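Shared Tools, Shared Hours: A Conversation with Dalva Pimentel and Nithin Chettiar

Interview conducted for the members' bulletin of the Amaral Workshop. Published 17 Dec 2024.

The Amaral Workshop was established to give residents of the district access to tools and floor space that few households could provide for themselves. Its current largest undertaking is Nitomano, a set of hand-held grippers designed and assembled by members, together with the printed parts, markers and software that go with them. The bulletin met with Dalva Pimentel, who coordinates the build, and Nithin Chettiar, who is responsible for its mechanical design.

Ms. Pimentel was asked first how the project came to be adopted by the membership. She explained that the original proposal, submitted in July, had been considerably more modest.

"The application was for one gripper and one bench," she said. "Weidong Tang had drawn a pair of fingers at home and wanted to see whether they would hold a cup. By the time the application was approved, three other members had asked to be included, and the request was rewritten as a group project with its own budget line."

That budget was set at 400 dollars for materials. Mr. Chettiar acknowledged that the amount had shaped nearly every decision that followed. The housings are printed on the workshop's own machines, and the rails and fasteners were ordered in a single lot from Jandent, a supplier the workshop already used for its bicycle program.

"We agreed that any part costing more than 80 dollars would need a written case," he said. "Two cases were written. One was accepted, and that was for the cameras."

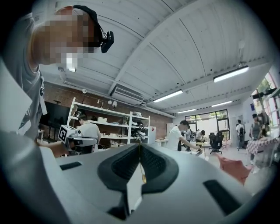 Asked to describe the difficulties of the first months, Mr. Chettiar spoke at some length about the fingers. The earliest set was printed in a rigid plastic and performed poorly on anything with a smooth surface. A second set, cast in a soft compound, held well but tore at the base when the grip was closed quickly.

"We went through 5 versions before the members who use them stopped bringing them back," he said. "The shape changed very little. What changed was the thickness of the pad and the way it is fastened to the carrier. I should have looked at the fastening much earlier. I was convinced that the material was at fault, and I spent several weeks on that."

Gleice Magalhães, who took over the casting work in the fall, introduced a simple record sheet on which every set of pads is entered with its mixture, its curing time and the name of the person who made it. Ms. Pimentel regards the sheet as one of the more useful results of the project.

"Before the sheet, we had a drawer of pads and a great many opinions," she said. "A good pair would appear, and the person who had poured it could not say how. I would recommend a record of this kind to any group in the building, including those who believe they will remember."

The bulletin asked how the work is divided when several people are handling tools at the same time. Ms. Pimentel replied that the group has adopted a short procedure. A person wishing to try a gripper signs it out on the board and confirms with the person at the next bench that the space between them is clear. Adjustments to a gripper are made by one person at a time. The procedure was drafted by Rogério Portela, who also serves as the group's safety contact, and it occupies a single page.

"Rogério's first draft was four pages," she said. "It was an excellent document. We asked him to keep the parts that people would read standing up."

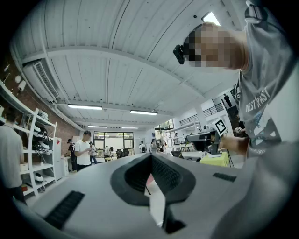 The question of markers was raised next, and Mr. Chettiar was evidently glad of it. Software written by the group follows the position of each gripper through the room, and for this purpose it relies on printed patterns that a camera can recognize from a distance. The black-and-white tag on top of the black handheld gripper is a pattern of this type, and its placement was the subject of several meetings. A tag set low on the body is soon hidden by the user's hand or sleeve. Raised above the body, it remains in view through most movements, although it is more easily knocked.

"People put the gripper down on its top," he said. "I do it myself. We print the mounts in batches now and keep spares in a box by the door. A mount takes 60 minutes to print, so a broken one is an inconvenience for somebody's evening if there is no spare ready."

He added that print quality had proved more important than expected. Tags produced on glossy paper reflected the overhead lighting and were frequently lost by the software. The group changed to a matte stock, at slightly higher cost, and the losses were greatly reduced.

The software itself is called Iltov. It was begun by Mr. Tang and is now maintained by him together with two newer members. When asked about the name, Ms. Pimentel said that it had been chosen before she joined and that she had received three different explanations of it.

The bulletin inquired whether members without a technical background could take a meaningful part. Ms. Pimentel answered that a majority of the present group had none when they began. Ms. Magalhães had worked for many years in a bakery, and her experience in weighing and mixing had been directly useful in the casting work. Mr. Portela had come to the workshop to repair a chair.

"There is a good deal of sanding, sorting and labeling," Ms. Pimentel said. "New members generally start with that, and they learn the parts by handling them. After a few visits they are usually assembling. We do ask for regular attendance. Someone who comes once every two months will find that the design has moved on, and it is discouraging to be shown everything again."

Mr. Chettiar was asked about the intended use of the grippers once the design is settled. He was careful in his reply. The first aim, he said, is to record how people perform ordinary tasks by hand, such as lifting, turning and placing small objects, and to have those recordings available for a small arm that the group hopes to build next year. No funds have yet been allocated for the arm, and a separate application will be required.

"I would prefer to present a finished gripper before asking for anything more," he said. "The trigger still needs work. It is comfortable for my hand and too long for Gleice's, and she has told me so on every occasion. We will probably offer two lengths."

On the matter of noise, which had been raised by members of the sewing group, Ms. Pimentel confirmed that the printers will be moved to the storage side of the building when the new shelving is in place. She expressed her thanks to the sewing group for its patience, and for the loan of a cutting mat that the project has not yet returned.

Members interested in joining the Nitomano build are asked to leave their names with Mr. Portela at the front desk. No tools need to be brought. Closed shoes are required on the workshop floor, and long hair should be tied back near the printers and the drill press.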